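In defence of the pen cup

My desk at home is 116 centimetres wide and for most of last year I couldn't see any of it. There were drawers underneath. There were also two sets of stacking trays, a zip case for markers, a zip case for the other markers, and a mesh thing from Skollwood with nine compartments that I bought because the catalogue photo had colour-coordinated paper clips in it. All of that was meant to keep the desk clear. What it did was take up the desk.

I've since gone back to a cup. One cup, small, standing on the desktop, with the pens I use in it and nothing else. I think most people who write or draw at a table would be better off doing the same, and I think the stationery trade has talked us out of it for reasons that have very little to do with stationery.

The case against the cup is familiar. It gathers dust. It fills up with dead biros. Markers stored upright are supposed to dry at one end. Cúc Lục, who taught the evening lettering class I took at the community centre, used to go on about that last point at some length, and for some markers she was right. A double-ended one is happier lying flat. For an ordinary single-tip marker with its cap pushed on properly, I have never noticed a difference worth rearranging a desk over.

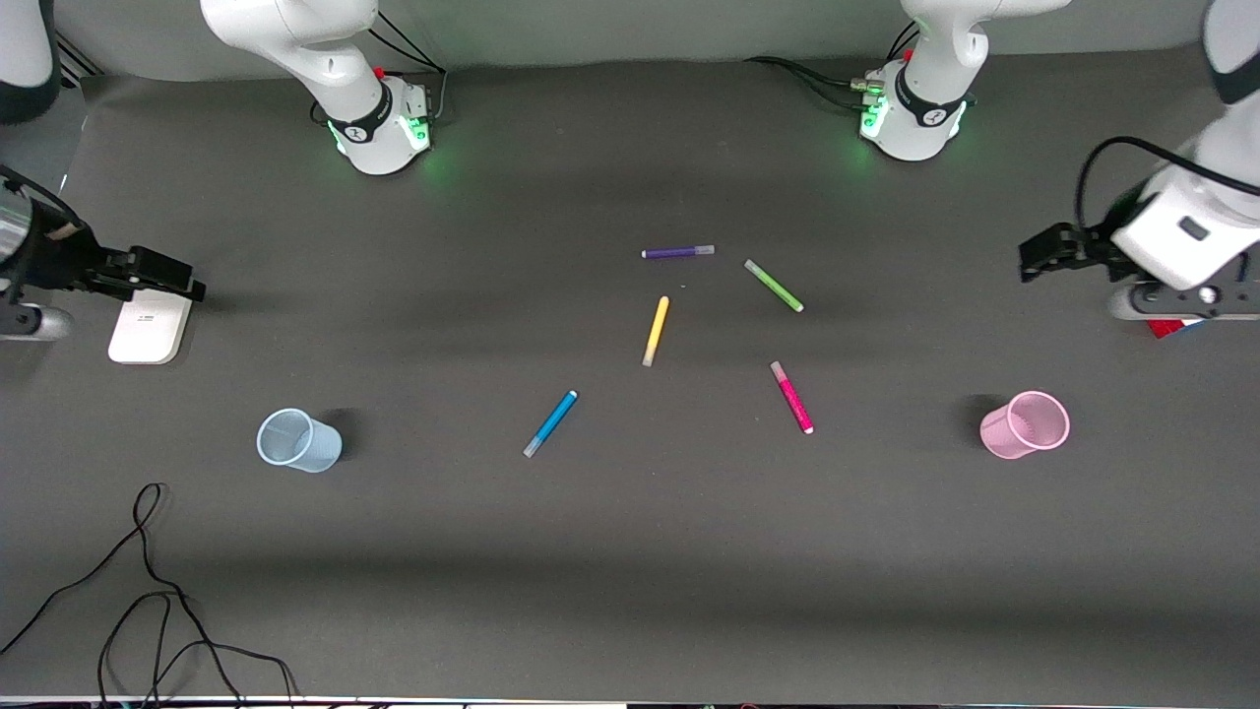

A bare surface is a good thing to work on, and I'd like that to be clear before I go any further. I'm no fan of clutter. A plain grey top with next to nothing on it is my favourite kind of desk, mostly for the dull reason that you can wipe it. But people confuse a clear desk with a clear place to work. If you have to open a drawer, find a case, undo a zip and tip out a handful of pens to get the pink one, the work has been interrupted before it's begun. The desk looks lovely. You've also lost the thought you were going to write down.

A cup is one movement. You reach, you take a pen, and later you drop it back in. Children can do it. In my experience children will put a marker into a cup without being asked, and will not put a marker into a labelled slot no matter how often they are asked. When my two were small I kept a Prerell drawer insert with moulded grooves, one per marker, in rainbow order. It lasted until February. After that the grooves held crumbs and a hair elastic, and the markers were under the couch.

The size of the cup matters more than what it's made of. This is where I part ways with the big ceramic jar, the sort sold in gift shops with a slogan on the side. A large container invites you to keep everything, and then you do. I emptied mine one night and counted 139 pens, pencils and markers, which even I found embarrassing. Fewer than half of them wrote. A little plastic cup, the kind left over from a picnic set, won't let you get into that state. When it's full it's full, and the next pen has to replace one that's already there.
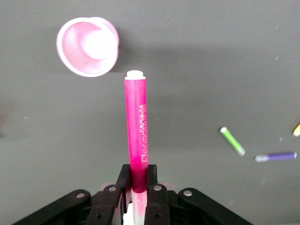
Doesn't a small plastic cup just tip over once there are tall markers in it?

It can, if they all lean the same way. Put the heaviest ones in first, spread them around the rim, and stop at six or seven – if it still wobbles, drop a few coins or a flat stone in the bottom.

The other complaint I hear is that cups look childish, especially the bright ones. I don't have a strong answer to that, except that I've never lost track of a bright one. My sister has a Lahlou pen rest in brushed metal that holds exactly one fountain pen. It's handsome. The rest of her pens live in a shopping bag on the door handle.

Colour does help with the sorting too, if you want to sort. Reds and pinks in one cup, blues and greens in another, pencils in a third. I wouldn't go beyond three. Past that you've rebuilt the mesh thing with the nine compartments, only it's made of cups and falls over more.

As for cleaning, tip the pens out every couple of months, rinse the cup, dry it, and test each pen on scrap paper before it goes back. Caps on until they click. Whatever doesn't write goes in the bin that night, and that includes the nice one you brought home from a hotel.

The stacking trays went to the op shop. I kept one of the zip cases for travelling.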